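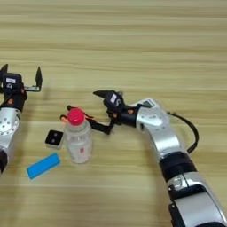 Stekora Robotics Club — Teleoperation Group

vukwood_ivan
Recording the bottle task by remote control. We have 200 demos and want 1000. My question is approach direction. I bring the right gripper in from the side every time. Should I mix it up?

tulley311
Mix it up. If every demo looks the same, the policy falls apart when the bottle moves.

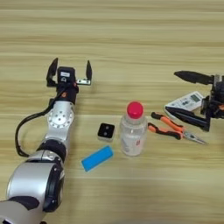

j_shemweta
I'd settle the layout before the approach. Decide which items move between demos and write it down. With pliers and a white handheld device on the right, that arm has less room than the left, so your side approach changes whether you meant it to or not.

hnatiuk
Disagree with tulley311. Get one clean approach first — variety comes later.
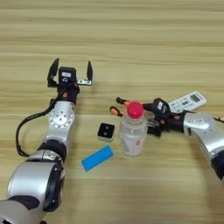 And slow down near the cap. Fast operators overshoot, then correct, and the correction goes into the data too.

tulley311
Corrections are useful. I keep them.
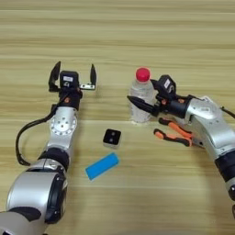 I only throw out the ones where the operator stops for more than 2 seconds.

vukwood_ivan
OK. Side approach for the next batch, pliers in a new spot each time. Will post in October.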